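How Stitches Close a Cut
From the Clolen Science Pages for Young Readers
Reading level 2. Last checked 8/16/24.

What is a suture?
A suture is a stitch used to hold the edges of a wound together. The word can mean the stitch itself or the thread it is made from. Another name for a wound made on purpose with a sharp blade is an incision. An incision has two edges, and these are called lips.

Skin can mend small cuts without help. The body fills the gap with new material, and the two lips join. A deeper or longer cut has lips that pull apart, and a wide gap takes longer to fill. Stitches keep the lips touching while the body does the mending.

What is the thread made of?
Suture thread comes in two main types. Absorbable thread breaks down inside the body and does not have to be taken out. Non-absorbable thread stays as it is. It is used on the outside of the skin and is removed once the wound has healed. Common materials are nylon, silk and polyester. Many threads are dyed black, blue or violet so that they show up clearly against skin.

What does the needle look like?
A sewing needle is straight. A suture needle is usually curved, like part of a circle. The curve lets the point go down through one lip and come up through the other in a single turn. The needle is held in a tool called a needle driver, which has short, strong jaws.

Two ways to stitch
Continuous: one long thread goes in and out along the whole cut, with a knot at each end. It is quick to do. If the thread breaks, the whole line may loosen.

Interrupted: each stitch is separate and has its own knot. It takes longer. If one stitch fails, the others still hold.

How an interrupted stitch is made
1. The needle goes in a short distance from the cut.
2. It passes under the cut and comes out the same distance away on the other side.
3. The thread is pulled through until only a short tail is left.
4. The two ends are tied in a knot, with several turns so that it does not slip.
5. The ends are trimmed. The short pieces left over are called tails.

The knot has to be firm but not too tight. A stitch that is too tight squeezes the skin and can harm it. A stitch that is too loose lets the gap open again.

Practising on a pad
Stitching is learned on a practice pad before it is done on a patient. A pad can be cut and stitched many times. The Cadwaladr Skills Room keeps pads of several kinds for its March course, and learners there work on interrupted stitches first.

Three stitches across the cut, each with its own knot, and one more knotted piece on the pad below:

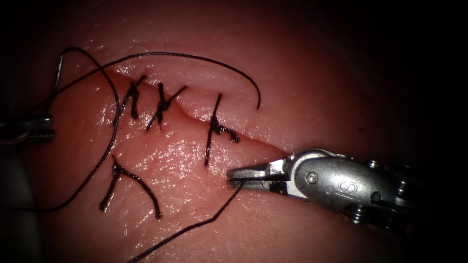
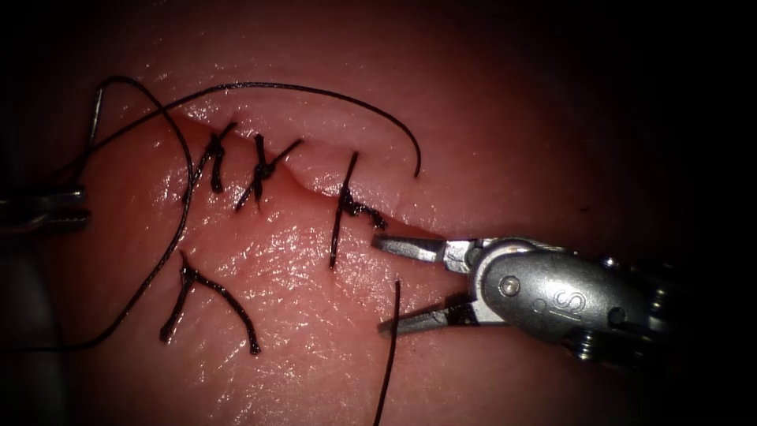 Spacing matters as much as knots. Stitches set too far apart leave gaps between them. Stitches set too close together put extra holes in the skin, and every hole has to heal as well. On thin skin, such as on the face, stitches are small and close. On thick skin they can be larger and further apart.

When do stitches come out?
It depends on where they are. Stitches on the face may come out after 5 days. Those over a knee or elbow stay in longer – joints bend, and bending pulls on the wound. A nurse or doctor lifts the knot, snips the thread on one side and pulls it out. Never pull or cut your own stitches.

Words to know
Incision: a cut made on purpose with a blade.
Lip: one edge of a cut.
Needle driver: a tool that grips a suture needle.
Suture: a stitch, or the thread used to make one.
Tail: the short end of thread left beside a knot.

Next in this series: How a Scab Forms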